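Vetting on the night shift: "I signed off on people I had never met"

Gizella Tóth has twenty minutes. She says so twice before she sits down. Phone face up on the table, coat still on.

For three years she ran the licensing desk at Hanmont, the contractor that checked the backgrounds of door staff and event guards for Millholm and the towns along the river. She left in January. The county is now going back through the desk's files, 590 of them, and she has given a statement.

"People think there's a room full of detectives," she says. "It was me and Wing-sze, and a printer."

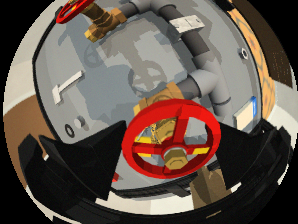

Wing-sze Peng, her former deputy, joined us by phone partway through. Bad line. Traffic behind her. The two of them still finish each other's sentences.

The rules were simple enough on paper. Applicant fills in a form, shows ID, lists every conviction. The desk checks the list against the court records. Anything violent goes up to a manager. But the checks were done on a system called Zellix, and Zellix only searched the name it was given.

"So if you changed your name, or spelled it differently, you came up clean," Tóth says. "We knew that. We wrote it down and sent it upstairs."

How many times?

"I kept copies of 11 emails. There were more."

One man licensed through the desk was later charged with assault outside a bar on Moffat Street. He had a prior battery conviction under another surname. Tóth found out from the local paper, standing in line for coffee.

"I felt sick. I went back and looked at his form and my initials were on it. I'd never met him, I never met any of them."

Peng is blunter. "They paid us by the file. You do the math."

Kam-wah Su was on the door that night, working alongside him. He has held a license since he was 26 and talks about the job with real affection, which suprised me a little. He says the good guards are angrier than anyone.

"You trust the guy next to you with your neck," he says. "I had no idea. My brother worked with him too, the month before." The brother, Tien-fu, didn't want to be quoted beyond saying he has since quit and drives a delivery van.
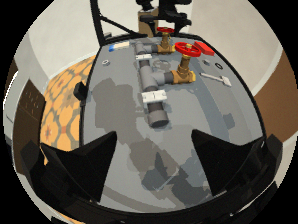
Simulated view of pipe fittings and two brass valves with red handwheels.

Hanmont did not answer questions in time for this piece. A county spokesman, Yung-ching Cheung, said the review is looking at every license the desk issued and that around a third of the files have been read so far. No licenses have been pulled yet. He would not say if criminal charges are possible.

Tóth doesn't think they are, not for the people at the top. Would she do it again, the job?

"With a proper system, yes. Fingerprints. An interview, ten minutes, face to face. It isn't alot to ask." She is already standing. "And somebody upstairs who reads their email."

Peng, still on the line, wants one thing added: she applied for a guard's license herself last year, as a test, and left her old parking conviction off the form. Approved in two days.

The review is due to report to the county board before the summer recess.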